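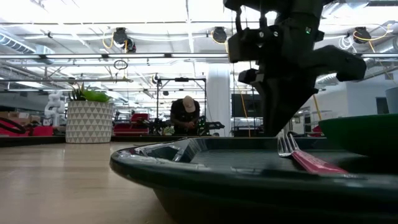 Do I really need to rinse my dishes before the dishwasher, and why is everything coming out gritty?

Posted in Kitchen & Laundry by mudroom_meg
November 9, 2018

Hi all! Long-time reader, first time actually asking something. We moved into a rental in March and it came with a dishwasher, which I was thrilled about because I'd been hand washing for six years. For the first few months it was great. Then sometime over the summer the glasses started coming out with this fine sandy stuff in the bottom, and now it's on everything. Forks, cereal bowls, the plastic kid plates. If I run my finger inside a cup I can feel it, like very fine cornmeal.

My mom says I have to wash everything before I load it (then what is the machine for??). My sister says never rinse anything, the detergent needs food to "grab onto," and that sounds made up to me but she was very firm about it. So I've tried both. I did a full week of rinsing every single thing and a full week of just scraping, and I got grit both weeks.

Things I've tried so far:
Switched from the cheap powder to tablets, and then to a fancier tablet.
Ran it empty with two cups of white vinegar on the top rack.
Ran the garbage disposal before starting it.
Loaded less. I used to really cram it.

The machine is a Dikalance, the white one with the push buttons across the top of the door. No manual in the house and the landlord doesn't have one either. It has three cycles: Quick, Normal and Heavy. I use Quick nearly always because Normal takes forever and it's loud, and our bedroom is right behind the kitchen wall.

We have a lot of colored plastic stuff, trays and bowls mostly, and some forks with colored handles, and I'm also wondering if the heat is bad for those. Some of the handles have gone kind of chalky. But mainly I want the grit gone. I'm rewashing half of every load by hand and I'm about ready to turn the thing into a very expensive drying rack.

Thanks in advance!

Quietcycle
2,602 posts

Okay, I have been exactly where you are, and I'd put money on your filter.

Pull the bottom rack all the way out and set it on the floor (put a towel down, it'll drip). In the floor of the tub, usually toward the middle or the back, there's a round thing with a handle or a little cap. On most machines with a filter you can get at, it twists a quarter turn to the left and lifts straight up. There may be a flat metal screen underneath that lifts out too. If you've been running it since March and never touched it, brace yourself. Mine had a layer of gray sludge, a twist tie, part of a label and a popcorn kernel.

Wash the whole thing in hot soapy water in the sink. Use an old toothbrush and go at the mesh from both sides. Don't use a wire brush or anything scratchy on it, I wrecked one that way and had to order another. While it's out, reach down into the hole with a paper towel and wipe around. Go slowly, there can be broken glass down there. Then put it back and make sure it LOCKS. If it's sitting even a little bit crooked, the dirty water goes right around it and gets sprayed back over your clean dishes, and you'll be back here in a week with the same problem.

After that, check your spray arms. The bottom one normally pulls straight up or has a nut in the middle. Hold it under the faucet and see if water comes out of all the holes. If some are plugged, poke them out with a toothpick and shake it. I've gotten seeds out of mine, and once a surprising amount of eggshell.

About rinsing: scrape, don't rinse. I go by the rule that if it would clog a sink strainer it goes in the trash first. Sauce and smears can stay. The exceptions at my house are oatmeal and rice, which I do rinse off, because they turn to glue.

And please give up Quick for everyday loads! I know, I know, the noise. Start it when you leave the house. Quick is fine for glasses after company but it doesn't have enough water changes in it for regular dinner dishes. I run Normal at lunchtime and it's done before anyone's home to complain.

Also run the hot water at the kitchen sink until it's really hot before you hit start. Takes me a minute or so and makes a big difference in winter.

flurkbyfarmhouse
87 posts

Its your water. We're out past Flurkby and everything we own has white crud on it, coffee pot, shower, all of it. Get a softener. We got a Varkton and I'm happy with it but they're not cheap. Or use rinse aid I guess.

twocupsofsalt
2,228 posts

I agree with the filter answer, do that first. The hard water thing is worth a look too but it's easy to tell them apart, so don't go buying a softener yet.

Take one of the gritty glasses and let it dry. Wipe it with a damp cloth. If the grit wipes away, it's food bits, and that means filter or spray arms. If you've got a cloudy film that won't wipe off, put a little vinegar in the glass and let it sit for ten minutes. If it clears up, that's minerals. If it doesn't clear up at all, the glass is etched and I'm sorry, that part is permanent.

From what you wrote (fine cornmeal, you can feel it) I'd say food. Undissolved detergent can feel like that too, by the way, especially powder on a short cycle. Open the door at the end and look in the soap cup. If there's a paste left in there, something is blocking the little door from opening. In my house it was always a cookie sheet on the front of the bottom rack.

Now your plastic things. Top rack only, even the stuff that says dishwasher safe. Turn off heated dry if your model has a button for it and just crack the door open when it's done. Colored plastic handles do go chalky after a while, and once they have I've never gotten one to come back. I had a set from a Sakai store that went that way in a year, and now I wash the replacements by hand. Bowls and trays have held up better for me. Face them down and tilt them a bit or the rim holds a puddle.

For forks, mix them up in the basket so they don't nest together. I put some handle up and some handle down. Knives always point down at my house, because I've reached in without looking before.

One more thing, go easy on the vinegar in the machine. Once in a while is okay but I wouldn't make it a weekly habit, it can be hard on the rubber seals.

mudroom_meg

Update!! There was a filter. I had no idea there was a filter. I'm not going to describe it except to say there was a whole sticker off an apple and something that used to be spinach. It took me two rounds with the toothbrush and I had to open a window.

Four of the holes in the bottom arm were plugged too. Ran a Normal load while we were out getting groceries and the glasses are clean, no grit when I wipe them. The soap cup was empty, so I think that part was okay all along. I've moved the plastic up top and I'm hand washing the colored forks for now. Already told my sister she was half right and I'm going to be hearing about it through Thanksgiving.

How often should I be cleaning this filter, every month?

Quietcycle
2,602 posts

Yay! Every month is good. I do mine when I pay the rent so I remember. If you cook a lot of rice, maybe every two weeks.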